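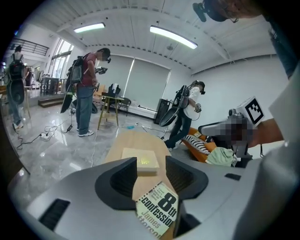
Figure 1. A paperback between the fingers of a hand-held gripper, with a second book lying flat on a light wooden tabletop.

4.2 Shared dishes and the pre-wedding meal

The second group of interviews dealt with meals held in the months before a wedding, at which people from both sides of the party ate together for the first time. These meals have received less attention than the wedding breakfast itself, although hosts in our study often spent longer choosing the restaurant for them. We held interviews in Triltcombe with 25 hosts, each of whom had booked a table for at least one such meal. Most were bridesmaids or sisters of the bride. All interviews were carried out by Machala, and took place in the host's home or at the restaurant concerned.

Hosts were asked first how the food had been ordered. In 67 per cent of cases the table had agreed on shared dishes before arriving, usually by message. Where no agreement had been made, the choice fell to whoever sat nearest the waiter, and several hosts remembered this with some annoyance. One had hoped for a slow-cooked shoulder of lamb in the middle of the table and found herself with separate plates of pasta. She had not raised the matter at the time and still felt, when we spoke to her, that she ought to have done.

Price was discussed more openly than we had expected. A fixed sum for each guest was preferred, and hosts who had gone over 50 pounds a head reported that at least one person had stayed away or had come only for drinks. Plullex, a small restaurant near the station, was named often in this respect. Its set menu is brought out on large boards, with bread and pickles first and the meat later, and the bill is divided before the meal begins. Hosts liked knowing the amount in advance. They were less pleased with the noise in the front room.
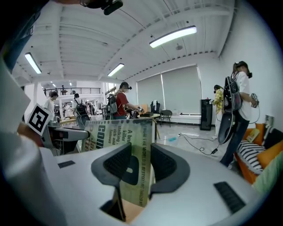 The shape of the table mattered almost as much as the menu. At Jirkeo, parties are seated at a long bench table, and guests at either end tended to form their own conversations and, in time, their own supply of food. Dishes placed at the centre did not travel well. The round tables at Bach were thought better for talk, but they seat seven at most, and larger parties had been split between two of them. In such cases the bride was usually asked to change places after the main course. Two hosts described this as the most awkward part of the evening – the second table had by then finished its pudding.

We also asked who served. Passing dishes by hand was common among friends of long standing, while those who had met only that evening were more likely to wait until something was offered. Machala (Section 2) calls this the "first spoon" problem. Hosts dealt with it in different ways. Some served everyone at the start, and one asked the kitchen to send out the first course already on plates, with the sharing dishes to follow.

Meals held in November were later in the evening and heavier than those held in summer, with stews and baked dishes taking the place of salads and grilled fish. The effect on cost was small. Seating arrangements did not differ between the two seasons, and they are treated together in Section 4.3.

We use cookies to help this site work and to see which pages are read. By continuing you agree to our use of cookies. Accept | Manage settings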